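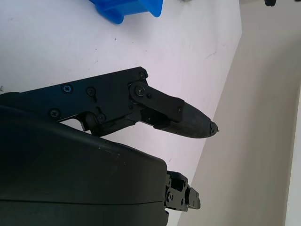 Black plates and small screws, up close.

Days Out | 2 min read

I went to the Didov pottery open day in Kivitville for the mugs and stayed until closing! The kiln room alone was worth the bus fare (970 pots in one firing, the guide told us), and the glaze smells like a wet garden.

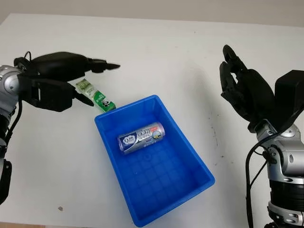

White tabletop, blue container.

Upstairs they let us try pulling handles. My first 2 flopped over, the third I'm rather proud of.

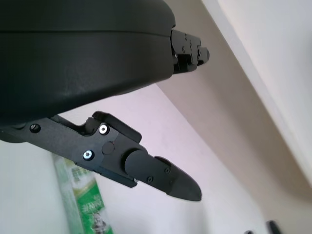

Glazing was my favorite part, and the one I'd go back for in May. Their house black, Naidu, took 500 test tiles to get right. It's a soft matte with a faint shine at the rim, much like the curved black housing here, and on the big Ellen bowls it looks gorgeous. I bought two.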